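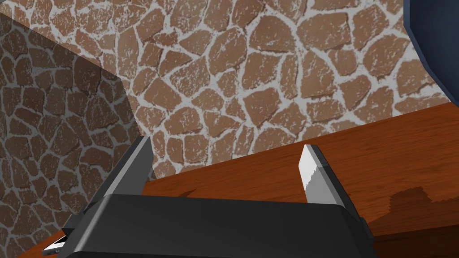
Idari Releases Simulated Household Data for Two-Armed Robots

MALLANCE, February. Idari today announced the release of Honeo, a collection of 2,000 recorded examples intended to train robots in everyday household work. All of the examples were gathered in simulation, across 34 furnished rooms.
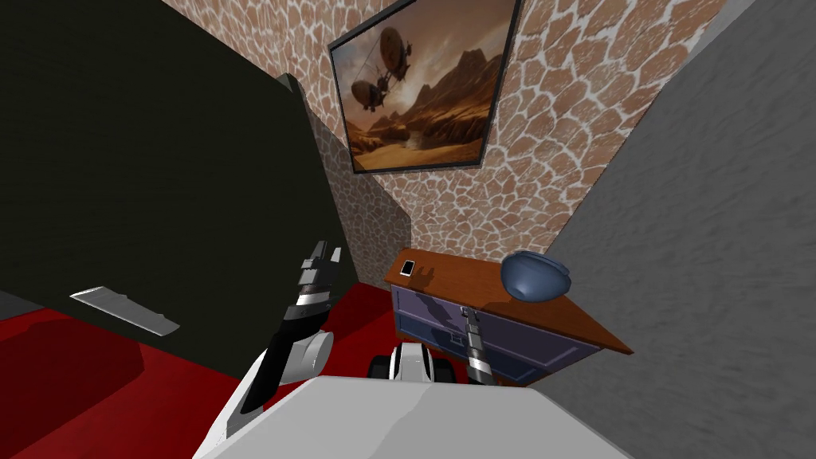
Both grippers empty near a low dresser in a Honeo room.

Each example pairs views of the room with the arm movements of an operator working remotely. Of the total, 426 examples involve small items on furniture set close to a wall, where there is little space for the arms to move.

"Tight corners are where our earlier models had the least to learn from," said Lempi Savolainen, director of data at Idari. "We asked our operators to spend more time in them."
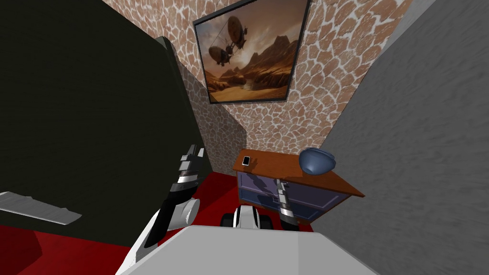
Operators worked in shifts at the company's McKinnon office. A further 327 examples have been held back for testing and will be made available to research partners on request.

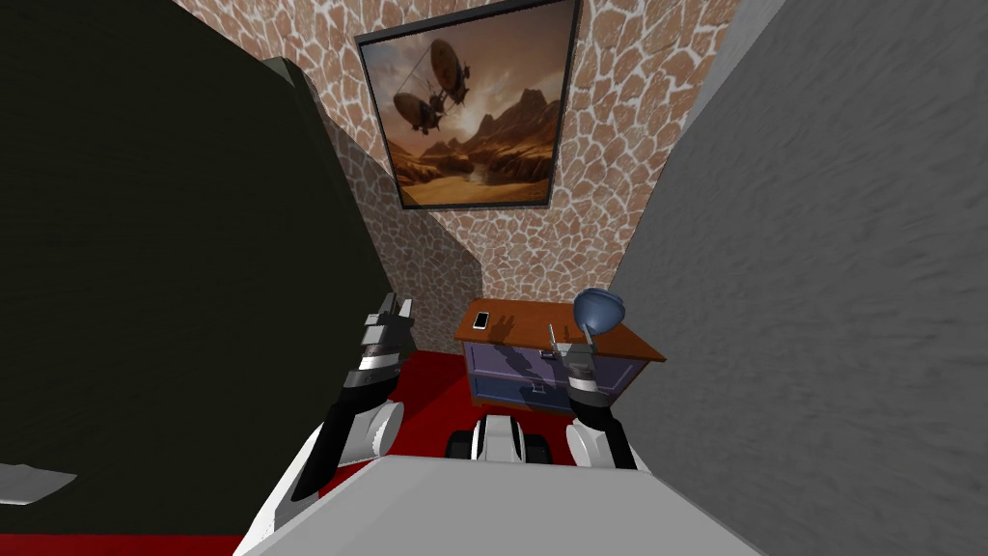

Simulated room with a smartphone and a blue object on the wooden top.

Honeo is offered free of charge for academic use. Commercial terms are available from Idari.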